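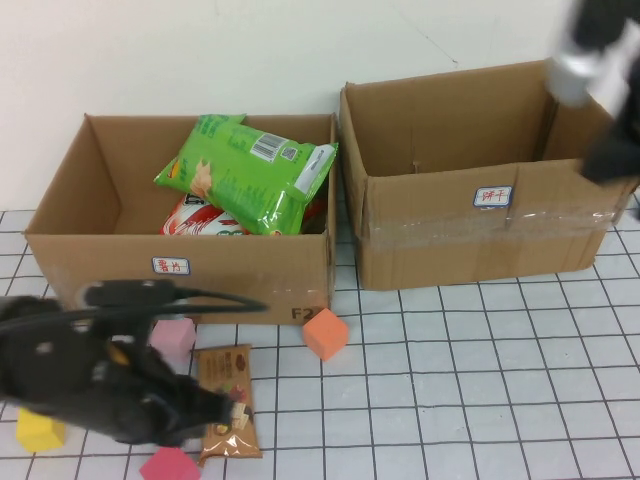 Bottom tier crushing on 32 ECT, column vs. interlock

Reading time: 6 min

flutecount
Posting in Storage & Distribution since the box design section is mostly about print. We run a regional warehouse in Ivley that holds mixed dry grocery for small stores. Case is a regular slotted container, single wall C-flute, 32 ECT, 16 x 12 x 10 inside. Stacked seven high on a 48 x 40 pallet, stretch wrapped, no double stacking. Dwell time is 90 days on average and longer for the slow items.

Load on the bottom case works out to 152 lb. The McKee estimate for the box is a little over 560 lb, so on paper the ratio is 3.7. We are still getting bulged panels and collapsed corners on the bottom tier, and sometimes on the second. Our last audit wrote off 288 cases. The supplier (Caruso, the converter, in case anyone here buys from them) says the board meets spec and has offered 44 ECT at a higher price.

Question is whether 44 ECT is the right fix or whether something else is eating the margin.

panel_score
What is the pallet pattern? What is the humidity? You gave the two numbers that matter least.

flutecount
Interlocked. Ten per layer, alternate layers turned. The humidity logger on the north wall peaked at 86 percent RH in May and stayed high most of that month. Winter is much drier. I don't have a logger in the racks themselves.

panel_score
Then the arithmetic is short. Take your 560 and apply the usual multipliers:

- 90 days under load: 0.55
- mid-80s RH: 0.50
- interlocked pattern: 0.50

You end up at 77 lb against a 152 lb load. The surprise is that the losses are only on the bottom two tiers. Go to a column stack and you get the last factor back, which puts you at 154. That is break-even with no allowance for overhang, deck board gaps or handling.

So column stack is necessary and it is not sufficient. You need heavier board as well, or fewer layers.

dockplate_ron
I disagree with treating those multipliers as if they were measured on his boxes. They are handbook ranges. The interlock factor alone is quoted anywhere from 0.4 to 0.6 depending on which table you open, and the people who made the tables were testing empty boxes. His are full. If the contents carry any load, the answer changes completely. Cans carry load. Bags of chips carry none.

Also, 86 percent was the peak at a wall. Board in the middle of a wrapped pallet lags the room air by days. I would not design to the peak.

panel_score
He said it stayed high most of the month. Days of lag don't help against weeks of exposure.

On contents, agreed. flutecount, what is in the cases that fail?

flutecount
Mostly pouches and bagged goods, some boxed pasta. The canned items are in a different tray and we have no trouble with those. I had not sorted the write-offs by contents until just now. Bagged product with a lot of headspace is well over half of it.

Correction to my first post. 152 lb is for the heaviest SKU, which is flour in paper bags. Snack cases are a fraction of that weight.

dockplate_ron
That matters. If the light cases are the ones failing then compression under static load is not your main mechanism. Something is being put on top of them, or they are being clamped, or the wrap tension is pulling the corners in.

amedeo_m
I spent years in a box plant testing lab, so two points on the board side.

First, ask for the ECT test reports on the lots that failed, with conditioning stated. The test should be run on samples conditioned at 73 F and 50 percent RH. If Caruso is quoting a mill certificate for the board before it went through the printer-slotter, that figure does not include flute crush from conversion. Measure caliper on a flat blank with a proper micrometer. C-flute that has lost ten percent of its thickness will still look fine to the eye.

Second, McKee was fitted to RSCs with ordinary proportions. Yours is ordinary, so the estimate is reasonable, but actual BCT on a production box often comes in below it. Hand holes, if you have them, cost more. Do you have hand holes?

Amedeo Melis

flutecount
Yes, on the two short panels. I did not think of that.

amedeo_m
Then take another ten percent or more off, depending on size and how near they are to the top score. Move them down if you can. Have a few boxes crushed at a lab. It is cheap compared with changing grades.

skidrow_77
Has anyone mentioned reused cases? We had this exact problem at Jombridge. The night pickers were breaking down partial cases, trimming the flaps off to make open pick bins, then consolidating and sending the same bins back up onto storage pallets. An RSC with no flaps has lost its top load-spreading surface and the top score no longer holds the panels square. They rack in shear as soon as anything leans on them. Half our "board failures" were those.

panel_score
Flaps contribute very little to BCT in a straight vertical test. The corners carry the load.

skidrow_77
In a straight vertical test with a flat platen, sure. On a pallet the tier above does not land on all four corners. Try pushing an open-top box sideways with one hand, then a taped one. It is the lateral stiffness you lose.

panel_score
Fair, for racking. I would still not call it half without data.

skidrow_77
We tagged them for a quarter. It was close to half. I no longer have the sheet.

flutecount
We do use open cases as pick bins. They are not supposed to go back to storage. I will check.

kiln_dried
Pallet condition. Wide deck board gaps leave a corner of the box with nothing under it. We moved to Killska closed-deck pallets for the light goods and bottom tier damage dropped. Slip sheets under the first layer did nearly as much for far less money, so in hindsight I would start with the sheets.

dockplate_ron
Seconded on slip sheets, provided they are stiff enough. A thin kraft sheet over a four-inch gap does nothing.

panel_score
And check overhang. Your footprint is exactly 48 x 40 only on inside dimensions and only if the pattern is perfect. Ten of 16 x 12 is 1,920 square inches, the same as the deck, with zero clearance. Real outside dimensions are larger by the board caliper on each side, so you are hanging over on at least two edges before any misplacement. Half an inch of overhang on the long side is worth a noticeable loss.

Also, 16 x 12 does not column stack ten per layer in one orientation. You need a mixed pattern, repeated identically on every layer so the corners line up.

flutecount
Understood on the repeated pattern. The overhang point is new to me and probably explains why the failures sit on the outside cases.

Update, January 28, 2024. Walked the racks with the shift lead. Open-top cases with the flaps trimmed were on storage pallets in two aisles, mixed in under full sealed cases. Caruso sent reports and the ECT values are for board before conversion, as amedeo_m guessed. Plan for now:

1. Open cases go to shelving only.
2. Same layer pattern all the way up, no turning.
3. Slip sheets on the first layer.
4. Six boxes to BCT testing, with hand holes.
5. Logger in the racks before spring.

Holding on 44 ECT until the test results are in. Flour may get it regardless.

dockplate_ron
Reasonable order. Unwrapped column stacks will lean, so watch the wrap on the top two layers. Some people leave only the top layer interlocked and accept the penalty there, where the load is lowest.

panel_score
I would order the 44 for flour now. The test will come back under McKee and you will have lost a month.

amedeo_m
Test first. Ask for the conditioned moisture content on the report too.

Related threads
Hand hole placement and panel strength
Stretch wrap tension on light cases
Conditioning samples without a climate room
Recycled liner and summer humidity
Slip sheet caliper for open-deck pallets

Contact the moderators | Posts remain the copyright of their authors | Back to top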